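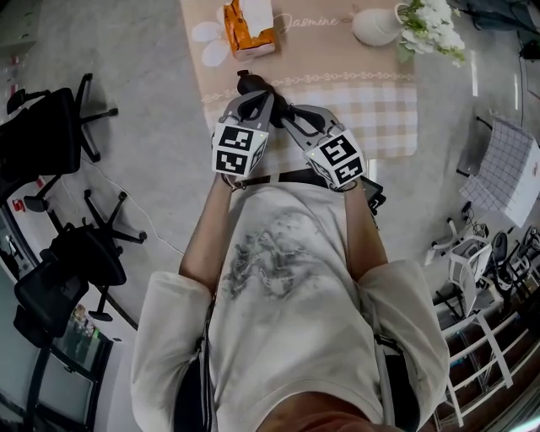 I don't trust a green light anymore. Last month we lost 90 recordings while every light we had stayed green, and I'm still a little sore about it.

The short version: the left and right sides of our handheld gripper drifted out of step. The marker cubes were being tracked fine, both sides reported healthy, and the session software (a tool called Nondum, which we pay for) put up a cheerful "ready" each time. What it never checked was whether the two sides agreed on what time it was. By the end of the batch they were 645 milliseconds apart. If you're teaching a robot to pinch something small, that's the difference between closing on the object and closing on air.

Thắng Lại caught it, and only by accident. He was scrubbing through a clip from the Prinlow batch and noticed the fingers shut well before the hand had stopped moving. He went back through all 890 clips by hand -- two evenings of it -- and threw out the bad ones.

Support at Priro told us to restart between sessions. Fine, we do that now. I asked why the status light doesn't turn red when the clocks split and got a link to a page on battery care.

I've heard the pitch that more data washes out errors like this. Maybe it does for random noise. A delay that always leans the same way is something else, and I'd want to see the numbers before I believed it.

For now we clap the fingers shut twice at the start of every take and compare the two tracks before going on. It's slow and Azar hates it. The drift came back once in January, and the clap caught it on the second take. The light was green.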